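Kallio Staff Newsletter
May
By Saimi Lehtinen, Internal Communications

Automated cable sorting at Trirkstead: what is changing, and what is not

Colleagues at the Trirkstead site will know that the cable preparation area has been divided in two since the winter. The eastern half continues to work as it has for many years, with harnesses taken from the delivery crates, separated by hand, checked and passed to assembly. The western half now holds six robot cells, and from this month those cells form part of the normal shift plan. This item sets out how the work is organised, what the change means for the people who do it, and where questions should be sent.

Background

Kallio supplies prepared wiring to three customers, the largest of which is Altwood. The wiring reaches Trirkstead in bulk. Harnesses arrive together in deep plastic bins, and by the time a bin reaches the bench its contents have usually worked themselves into a knot. Separating them has always been the slowest part of the day. It is also the part most often mentioned in the occupational health reports, where sore thumbs and stiff wrists have appeared under the same heading for as long as the reports have been kept.

The site management group agreed last year to look at whether some of this work could be done by machine. The project was given the working name Flakell, and the name has stayed. Lempi Koskela, Operations Manager at Trirkstead, was asked to lead it, with Tariq Cheema from the preparation team as the representative of those who would work beside the cells.

The group considered two other proposals before settling on this one. The first was to ask suppliers to deliver harnesses tied individually. Two suppliers were willing, but the ties would have had to be cut and thrown away at our end, and the saving in time was small. The second was to move the untangling work to an outside contractor. This was not taken further. The preparation team has knowledge of the harnesses that is used later in the day, at inspection and at assembly, and the group did not wish to lose it.

How the cells are used

Each cell consists of one arm with a two-fingered gripper and a small camera close to it. The bin is placed inside the cell by a member of the team. The arm then takes hold of a wire, lifts or draws it clear, and lays the harness on the outfeed tray. Where the cell cannot find a safe grip it stops and shows an amber light, and a person decides what to do next.

The amber light has been the subject of a good deal of discussion. In the early weeks it came on far more often than expected, and colleagues reported that they were being called from one cell to another without time to finish anything. Two changes followed. The cells now try a second grip before asking for help, and each operator is assigned to two neighbouring cells only. Operators have also been given the authority to switch a cell off for the remainder of a bin if it is doing poorly. They do not need to ask a supervisor, and no record is kept of who made the decision.

Not all harnesses are suitable. The cells are used for the shorter types with one main connector cluster. Long harnesses, those with fragile sleeves, and anything returned by a customer will continue to be handled at the benches.

Working beside the cells

The most important change for the preparation team is in the pattern of the day. Under the old arrangement a colleague might spend a full shift separating harnesses. Under the new plan the longest period on any one task is 60 minutes, after which the team rotates between the cells, the benches, inspection and the outfeed trays. A 20-minute break continues to apply in each half of the shift, in addition to the meal break.

Tariq Cheema has collected the views of the team and presented them to the site management group. They are mixed, and the group has asked that they be reported as they were given.

Most of those who replied said that their hands were less tired at the end of a shift. Several said that they enjoyed the inspection work and had not previously had the chance to learn it. Others said that they missed the bench. "You could talk at the bench," one colleague wrote. "At the cells you are on your feet and facing away from each other." Another described waiting for an amber light as more wearing than doing the job by hand. There was also concern that the skill of untangling, which takes newcomers several months to learn, would be lost if fewer people practised it.

In answer to the last point, the rota has been drawn up so that every member of the team works at the benches each week. New starters will learn by hand first and will be introduced to the cells afterwards. As for the layout, Elli Koivisto from Facilities is preparing a drawing which would turn the cells towards one another in pairs. This will require the power supply to be moved and cannot be done before the summer shutdown.

Jobs and grading

The question raised most often at the open meetings concerned jobs. The position is as follows. No post in cable preparation will be removed as a result of the Flakell project. The team is the same size as it was before the cells were installed, and two vacancies arising from retirement have been filled. The written agreement with staff representatives is available from the site office and may be read there at any time during the day shift.

Colleagues who complete the cell operator training will move to the higher preparation grade. The training is open to all members of the team, on both shifts, and takes place in working hours. Those who do not wish to take it may remain in their present grade and will be rostered to the benches and to inspection.

Staff representatives have asked for an assurance on the use of the cameras. The cameras look into the bins. The pictures are kept so that grips can be studied and improved, and they may not be used to assess the work of any employee. Ylva Öberg, who is responsible for data protection at Kallio, has confirmed this in writing and will review the arrangement each year.

Reading the grips

Part of the training is given over to looking at pictures from the cells and deciding whether a grip is sound. This has turned out to be one of the more popular sessions. Bench workers are quick to see which wire ought to be held and which will pull three others along with it, and their comments are passed to the engineers. The training set now contains 447 pictures, and the team is invited to add notes to any of them.
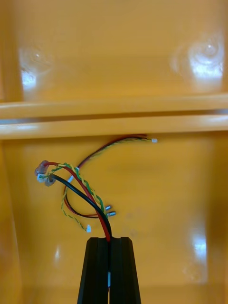 Gripper holding the thick red and black wires of a harness, with the connector cluster to the left and the twisted green and yellow leads lying free.

Grips on the thicker wires are generally preferred. The thin twisted leads are easily strained where they enter the connector, and operators are asked to stop the cell if it takes hold of one of these alone - even when the harness appears to be coming away cleanly. Small plugs and bare metal pins should be checked by eye at the outfeed tray before the harness is passed on.

Next steps

The present arrangement will run until the summer shutdown, when the site management group will decide whether to alter the layout and whether the cells should be offered a wider range of harnesses. No additional cells have been ordered. Lempi Koskela will hold an open hour in the Trirkstead canteen at 2.30 pm and again at the evening shift change; the dates are posted on the canteen board. Written questions may be handed to Tariq Cheema or left at the site office, and replies will be printed in the next issue.

Recent items
Canteen opening times during the summer shutdown
Altwood delivery schedule: revised collection point
Hand and wrist health: appointments at Trirkstead
Cell operator training: how to apply
Changes to the car park entrance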